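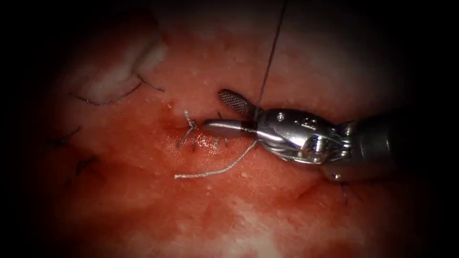 Série de cinq points sur le tissu, avec un nœud noué au centre.

Faire une série de points séparés

Fiche pratique n° 132 - Atelier de suture Dilon
Mise à jour : 4 mai 2021

Le point séparé est le premier que l'on travaille à l'atelier. Chaque point a son propre nœud et se coupe à part. Si l'un est mal placé, on le retire et on le refait sans toucher aux autres. Cette fiche concerne l'entraînement sur support, pas les soins. Elle suppose que vous savez déjà saisir et orienter une aiguille courbe.

Matériel

Un support d'entraînement fixé à plat. Nous utilisons les plaques Skirkwood, mais un morceau de viande avec une membrane résistante convient aussi.
Un porte-aiguille et une pince fine.
Un fil monté sur aiguille courbe, tressé de préférence pour débuter. Comptez 44 cm pour une série de cinq points ; au-delà, le fil s'emmêle.
Des ciseaux à fil.
Une lampe dirigée sur la zone de travail.

Préparer la ligne

Tracez une incision droite, peu profonde, et repérez les emplacements avant de commencer. Sur un support neuf, un espacement de 5 mm entre les points est une bonne base. Placez les points d'entrée et de sortie à la même distance du bord, de chaque côté. Un décalage de 1 mm se voit tout de suite une fois le fil serré : un bord monte sur l'autre.

Si le support a séché, humidifiez-le légèrement. Un tissu trop sec accroche le fil et se déchire à la traction.

Passer l'aiguille

Saisissez l'aiguille aux deux tiers de sa longueur en partant de la pointe. Présentez la pointe perpendiculairement à la surface, puis tournez le poignet en suivant la courbe. Il ne faut pas pousser droit devant soi - l'aiguille plie et le trou s'agrandit.

Faites ressortir la pointe dans l'incision, reprenez-la, puis traversez le second bord de dedans en dehors. Avec un peu d'habitude, les deux bords se prennent en un seul passage. Tirez ensuite le fil jusqu'à ne laisser qu'un brin court de 2 à 3 cm du côté de l'entrée. Gardez ce brin visible, posé sur le tissu, là où vous pourrez le reprendre facilement.

Faire le nœud

1. Placez le porte-aiguille entre les deux brins, au-dessus de l'incision.
2. Enroulez le brin long deux fois autour des mors.
3. Ouvrez les mors, attrapez l'extrémité du brin court et tirez-la à travers les boucles.
4. Écartez les deux brins à plat, en sens opposés, jusqu'à ce que les bords se touchent.
5. Recommencez avec un seul tour, enroulé dans l'autre sens.
6. Ajoutez un troisième passage, encore dans le sens contraire.

Le double tour du début retient la boucle pendant que l'on prépare la suite. S'il se relâche malgré tout, resserrez-le avant de poser le deuxième tour. Décalez le nœud sur le côté de l'incision, et mettez-les tous du même côté sur la série.

Régler la tension

Les bords doivent être au contact, sans plus. Un point trop serré fronce le tissu et creuse un sillon sous le fil. Un point trop lâche laisse passer la pointe de la pince sous la boucle. Comparez chaque point au précédent avant de couper.

Couper

Réunissez les deux brins, soulevez-les un peu et coupez à 5 mm du nœud. Sur fil monofilament, laissez davantage, car les nœuds glissent plus facilement. N'attrapez jamais avec les mors la partie du fil qui restera en place : la surface quadrillée l'abîme.

Défauts courants

Le nœud tourne et reste en travers : les tours ont été faits deux fois dans le même sens.
Le tissu se déchire à l'entrée : le point est trop près du bord, ou la traction se fait vers le haut.
Le brin court disparaît dans le trou : vous avez trop tiré au passage. Retirez le fil et recommencez le point.

La fiche suivante traite du surjet simple, sur le même support.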